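Last updated: February
Reading time: 4 min

Progress report to the Lambrakis Fund: the Bivholm community cookbook and supper evenings

Dear friends at the Fund,

I had meant to send you two pages and a tidy table, and instead you are getting one of my letters, so please pour yourself something warm before you begin. It has been a good winter in Bivholm, a busy one, and I am so pleased to be able to tell you that the cookbook is very nearly a book.

When I last wrote we had a shoebox of recipe cards and a great many promises. We have now received 305 recipes, which is far more than we can print, and we have settled on 100 for the first edition. Choosing was hard! We cooked our way through the doubtful ones in the church hall kitchen over the course of the autumn, and a few that looked very plain on paper (a cabbage and barley soup, a potato cake with caraway) went straight to the top of everyone's list. The ones we could not fit are all typed up and will go into a binder at the library, where anybody can copy them out.

The translations took longer than I told you they would. Many of the older cards are in Spanish, Greek or Danish, and some are in a kitchen language that belongs to one family only, with measurements like "the blue cup" and "until it smells right." Nélida Saavedra sat down with the contributors one by one and worked out what the blue cup held. That meant a good many afternoons and a good deal of cake, and I would not have wanted to hurry her. The last of the Greek sweets came back to me corrected in January, and the Danish section needs only one more reading.

The supper evenings have been the happy surprise of the year. We planned them as a way to test the recipes and they have turned into something people look forward to for their own sake. We begin at six, we eat at long tables, and whoever gave the recipe tells us where it came from before the bowls go around. I have heard about wartime bread, a wedding in a flooded barn, and a grandmother who would not let anyone else touch the dumplings.
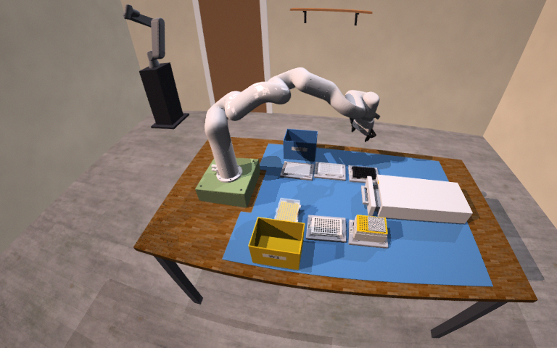
Nélida would like the suppers to start half an hour earlier, and she told me the older guests are too polite to say so themselves but do worry about the last bus, and that she would sooner lose the second helping than lose them. She is quite right, and from next month we will begin at half past five. The second helping will have to look after itself.

Now to the money, which I know you have been waiting for patiently. We have spent $912 so far on ingredients, paper and the hire of the hall, and that leaves us comfortably inside the budget you approved. Printing is the large cost still to come. We asked for quotes from 2 printers, Belitz and Punix, and the prices were close. I lean toward Belitz for the sewn binding, as a cookbook has to lie flat on a counter and put up with being splashed. Punix would be a little quicker. If you have a view I would be glad to hear it before I sign anything.

Still to do: the index (I am doing this myself in the evenings, and I now have strong feelings about whether "beans, green" belongs under B or G), the last proofreading, and the permission slips from three families who have moved away. One of those has already called to say yes and to ask whether it is too late to change the amount of dill. It was not too late.

We hope to have books in hand by early summer, with a supper to launch them, and there will be places set for all of you. Do come hungry.

With love and thanks from everyone in the kitchen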